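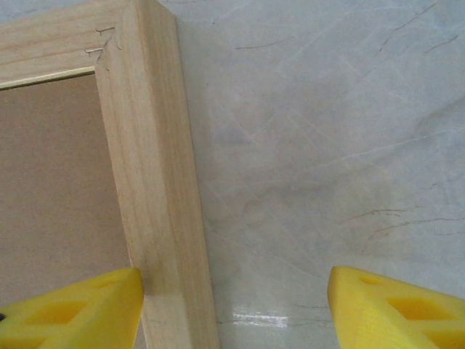

1 min read

Pre-run checks for the Stoleck arm, garage build, January

Okay, my list before I let it grab a frame again!

Power brick and e-stop: OK. I hit the button twice (it's loud, I love it).

Cables clear of the elbow: OK now. One was rubbing, so I taped it down.

Yellow fingers, cracks or loose screws: OK. Costel Oprea printed these and they're holding up great after 400 grips.

Grip force: capped at 40 percent. The wood is pale and soft-looking and I don't want dents.

Corner staples on the frame: WATCH. Two across the joint, both a bit bent, so fingers stay off that corner.

Marble top, glare: WATCH. There's a bright streak between the fingers and I'd like the lamp moved before the next run.

Speed: about 30 percent until I trust it.

Hands out of reach: me, every time!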